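Monthly walk-through, Cleswood shop, June

I do this one myself, usually around closing, with a coffee in one hand (not on the ladder, I promise!). Comments are just me thinking out loud.

Front door and ramp: OK. The closer still slams a bit, so I backed it off a quarter turn. Check again Monday.

Exit signs: OK. Held the test button on both and they stayed lit.

Extinguisher by the register: OK, needle in the green. Tag initialed.

Extinguisher in back: NEEDS WORK. Somebody stacked Pernari boxes in front of it again. I moved them, but come on, folks, keep that spot clear!

Electrical panel: OK. Door shuts, labels readable, three feet clear in front.

Extension cords: NEEDS WORK. Found one under the mat and pulled it. I ordered a Skotar power strip with a longer lead, item 271.

Step ladder: OK. Feet are good, spreaders lock. I wiped off the sticky stuff on the second step.

Storage shelves: OK, but the top one is rated for 99 pounds and I think we're getting close. Heavy stuff goes low, please.

Work surfaces: wipe down at the end of the day, nothing left hanging over an edge.
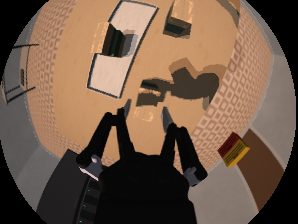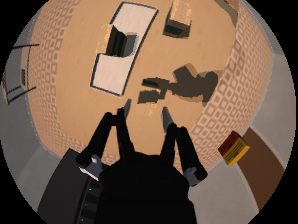 First aid kit: NEEDS WORK. We're out of the small bandages (paper cuts, I'm guessing) and the burn gel has expired. I'll stop at Bermúdez on my way in and pick up both.

Restroom: OK. Hot water is fine, floor was dry, fan sounds like a lawn mower but it runs.

Back light: out. New bulb goes in tomorrow.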